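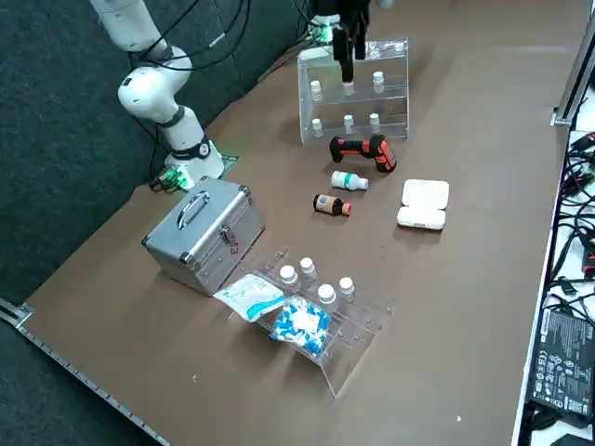

The Bench Problem

2021-08-07

Most home workbenches fill up the same way. A drill gets set down after a job, a bottle of something lands next to it, and by August there is no room left to cut a board.

The hobby shop in Preddale teaches a short class on fixing this, and it starts with the small bottles. Oils, glues and dyes go upright in a clear two-tier rack at the back of the bench. Acrylic works well, as you can see how much is left without picking anything up. Standine sells one for $68, and a plain one from Lekota does the same job for less.

Bottles too big for the rack need a shelf of their own. Left lying on their sides, they roll, and a loose cap can leak overnight.

A cordless drill should have one parking spot, near the charger. Bits and small parts go in flat lidded cases. Anything heavy or seldom used belongs in an aluminum case with metal corners, which can live under the bench and come out when needed.

The class runs 2 hours. Bring whatever is on your bench now, in a box.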